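Murcombe Automation Lab
December 5, 2021

1/ The Murcombe Automation Lab has completed its simulated comparison of two parallel grippers, the Nindar and the Herath. The study was directed by Rosalinda Cabanatuan. Each gripper was assigned 700 trials on the same small-parts task.

2/ Wrist camera views were reviewed first. The wide view keeps both fingers and all three color-marked parts in sight, at the cost of heavy curvature toward the rim.

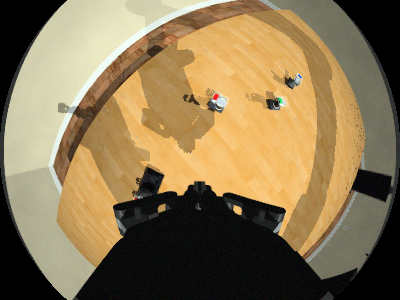
3/ Controller settings

Both grippers ran on the Anlow controller at a fixed update rate of 20 Hz. Closing force was held constant. No settings were changed between trials.

4/ Room views were used to check arm clearance. 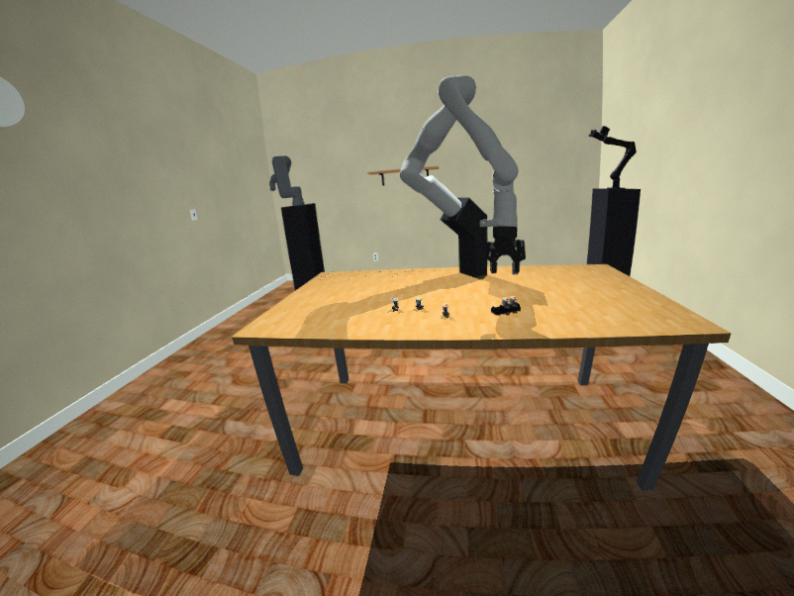 5/ The Herath gripper completed 78 percent of its trials, 2 points more than the Nindar. The laboratory does not consider this margin decisive. Approach height had a greater effect on results than finger design. With the large arm folded at the elbow and the fingers pointing down over the table, as in the room view, small errors in height led to missed grasps.

6/ A closer camera was added for part placement.
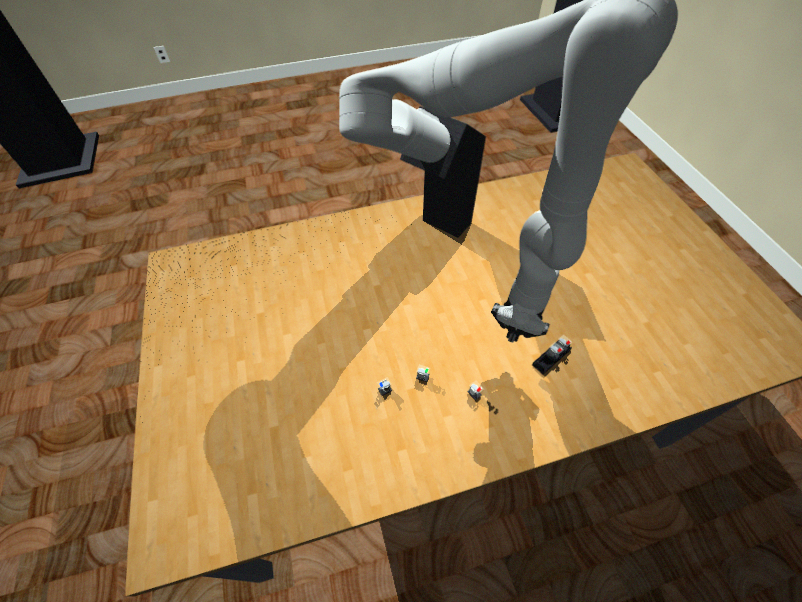
Gripper above the table, with three separate parts and two in the tray.

7/ Trials on physical hardware will begin in January. The full report is available from the laboratory upon request.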